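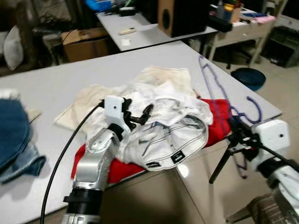

Laundry on the white table

Hi, I'm Jeanine Van der Linden, and I need caddies! I run the Rimness, our amateur team golf match in August — 46 players, two sides, a lot of good-natured yelling. I'm looking for 8 people who can carry a bag for 18 holes and keep a score straight (you don't have to play, but please know a wedge from a putter). Pay is $40 a round plus lunch, and we tee off at 7 a.m. Drop your name at the Drellmont pro shop and I'll call you back.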